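Section 4: Getting the tank going (Drodavham rainwater kit, 2-person job)

Do section 3 first. If the base isn't level, stop, go back. Don't pack it up with bits of paver after the tank is on, it'll rock.

## 4.1 Before you start

You need:

- tape measure, level, utility knife
- thread tape (the thick stuff, not the hardware-store freebie roll)
- multigrips
- bucket
- the bag marked FITTINGS A. Bag B is for the pump, leave it shut for now

Allow a morning. Cool part of the day if you can, the hose tails go soft in full sun and won't grip properly.

> **CAUTION:** an empty tank blows over. Strap it or get a bit of water in it before you knock off. Ginette Sabatier's ended up in the neighbour's passionfruit.

## 4.2 Outlet

1. Check the washer. Flat side to the tank wall.
2. Wrap the thread, clockwise looking at the end. Five or six turns.
3. Hand tight first. Should go in easy. If it binds in the first turn it's crossed, back it out and start agian.
4. Quarter turn more with the multigrips. No further.
5. Valve on next, handle pointing up when shut.
6. Shut the valve.

Old guide said half a turn in step 4. Wrong, cracked two fittings on the display tank. Ignore the old guide, cover is green.

## 4.3 Downpipe and diverter

1. Mark the downpipe 30 cm above tank lid height.
2. Cut square. Clean off the burrs, they catch leaves.
3. Dry fit everything. No glue yet.
4. Slide the diverter on, arrow down.
5. Happy with it? Glue. You get maybe a minute before it grabs.
6. Leave overnight before any water goes through.

Note: the Vetier diverter has its arrow on the back. Same direction, just harder to find.

Leaf screen sits on top of the inlet, not inside it. Push down till it clicks, then try to lift it with one finger. If it lifts, it's not in. Mozzies will find any gap so take your time here, it's the one fiddly bit.

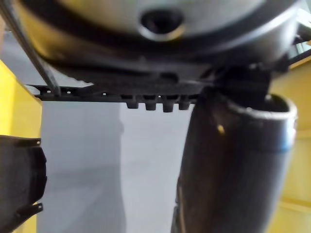

Kristine Buenaventura says she'd do the screen before the glue, every time, as once the downpipe is fixed there's no room to get your hand flat on top and you end up bashing it with a rubber mallet. Fair point. If your eave is low, swap the order: screen, then steps 4 to 6.

## 4.4 First fill

1. Valve shut? Check again.
2. Hose in through the inlet. Fill to a hand's depth above the outlet.
3. Wait. Have a cuppa, half an hour at least.
4. Run a dry finger round the fitting. Damp = drain, redo 4.2 with new tape.
5. All good, carry on filling or let the rain do it.

> **CAUTION:** first fill is not for drinking. Not for the dog either. Run the lot onto the garden, then refill.

The bucket's for step 4. You'll always lose a bit out of the valve when you drain.

## 4.5 Overflow

1. Overflow goes on the opposite side to the inlet.
2. Run the pipe well clear of the base. Water running under the pad washes the sand out, then the tank leans, then you ring us.
3. Mesh on the end. Clamp it.
4. Don't join it to the sewer. To the stormwater is normaly fine, ask your council.

If you've got the slimline Gavham tank the overflow comes pre-cut with a blanking cap. Pull the cap. People forget, and the water comes out the lid.

## 4.6 If something's off

**Drips at the valve, not at the wall.** Valve nut's loose. Nip it up, don't touch the tank fitting.

**Water smells.** Leaves in the diverter. Unscrew the bottom cap, let it dump, rinse.

**Brown water after a dry spell.** Roof dust. Empty the diverter before the next rain.

**Flow goes weak.** Screen first, then valve fully open? Then call.

Spare washers are part 941, sold in pairs. Order from Tiongson or the front counter. Counter shuts at noon Thursday.

Renato Maglaya looks after kit questions, Marilou Navarro if it's about delivery. Have your tank size handy.

## 4.7 Every season

- empty the diverter
- lift and rinse the screen
- open and shut the valve once so it doesn't seize
- look under the overflow for washed-out sand
- before February storms, check the straps

Pump is section 5. Now you can open Bag B.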